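Equipment Requests / Ticket 145
Subject: Request to buy more hand-held grippers before the cloth work starts
Opened by: Ionuț Stanciu
Assigned to: Oana Roman
Priority: Normal (was High, lowered by Oana)
Status: Waiting on requester

Ionuț Stanciu
We want 7 more hand-held grippers from Grelten for the bed and cloth tasks. Current units are fully booked, people wait for each other, and the sessions run late. Grelten has a price break if the order goes in during February. Please approve so I can send the PO.

Oana Roman
Lowered to Normal. A price break is the vendor's deadline and I don't plan around those. Three questions before this goes further:
1. Booked by whom, and for which hours? The calendar shows reservations. It doesn't show use.
2. Does the 7 include spares, or are spares going to turn up as a second ticket the way they did with the Pamley stands?
3. What is the quote for replacement finger pads? I have the unit price and nothing else.

Ionuț Stanciu
1. Calendar export attached. Mornings are solid.
2. It includes two spares, so five working units.
3. Asked Grelten, no answer yet.

Oana Roman
I went through the export. The same person holds a morning block and an afternoon block on most days and there are no check-in times on any of them. I can't tell a shortage from a habit. Please have check-in and check-out logged for 20 sessions. Paper is fine.

Domnica Ene
Adding myself because I run the cloth task. I agree we wait, but I don't think we always wait for a gripper. Half my lost time last month was re-pairing after a battery swap. Two units dropped out in the middle of a fold and had to be restarted from the charging shelf. If we buy more of the same thing, we get more of the same dropouts. Has anyone asked Grelten about the firmware?

Ionuț Stanciu
Firmware is current on all of them. I checked on Tuesday. Dropouts are less frequent than they were.

Domnica Ene
Less frequent according to what? There is no log of those either.

Zlatko Radonjić
From the bench: I had both of the bad units open. One had a cracked connector, which I replaced. The other one I can't make fail. It ran for a full afternoon on my desk without dropping -- which tells us very little, given that my desk has no cloth on it and nobody pulling at it. I'd like to try it at the bed before anyone calls it fixed.

Also, the Bromberg quote that was going around covers the gripper body only. Mount, strap and pads are separate lines. Compare like with like, please.

Oana Roman
Thank you, Zlatko. Ionuț, please redo the comparison sheet with Grelten, Bromberg and Kpodo in the same columns: body, mount, pads, shipping, repair turnaround. If a vendor won't state repair turnaround, write "not stated". Don't leave it blank.

Ionuț Stanciu
Sheet redone. Kpodo is cheapest on paper, with turnaround not stated. Grelten finally answered on pads: sold in sets only. I've also added pictures of the cloth work to the ticket so we're all talking about the same job.

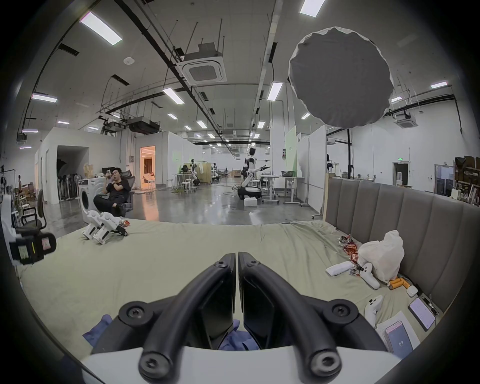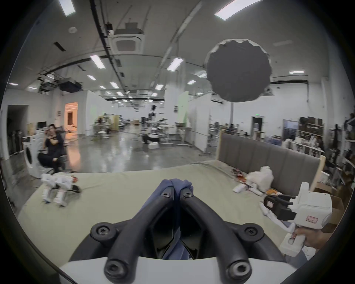
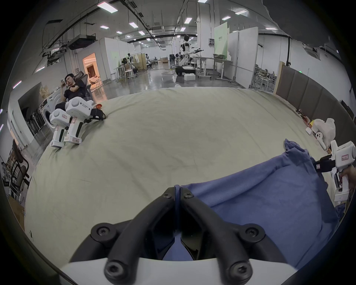

Attachments (3): blue cloth task at the bed, hand-held grippers. Added by I. Stanciu.

Oana Roman
Seen. They show me the task, and I never doubted the task. They don't show me a queue. Still waiting on the session log and on Zlatko's test at the bed. If both support it I'll approve two units, and we can talk about the other five once those have been used for a while. Status stays at Waiting on requester.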